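Let the Robotics Club Keep Doing Laundry

The Plamstead school board will decide in March whether the high school robotics club gets its $600 back next year. At the last meeting one member asked why students were spending two afternoons a week on folding clothes when other schools bring home trophies. I coached competition teams for years, and I think the club should get the money.

Competition robots are built for a known field with known parts. The students learn a lot, but they learn it about blocks and ramps. Cloth is harder. It has a different shape every time you pick it up, and a program that handled a shirt at 3:30 can fail on the same shirt at 4:00.

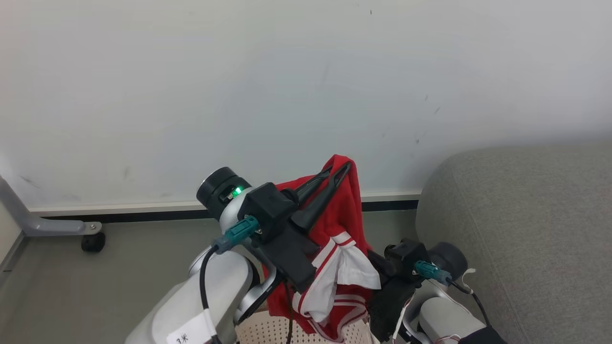
The club's two arms at work on a red garment with white trim.

Salamatu Sulemana, a junior, keeps the log of failed grasps. It runs to 60 pages. She can tell you which ones came from bad code and which from a bad guess about where the edge of the fabric was. I never had a student on a competition team who could do that, and I never asked for it either.

Board member Vilho Juntunen says parents want results they can see. He is right that the club has been poor at showing its work. An open afternoon each semester would fix that, and it would cost nothing. Cutting the budget would only send these students home at three.

Marwan Chamoun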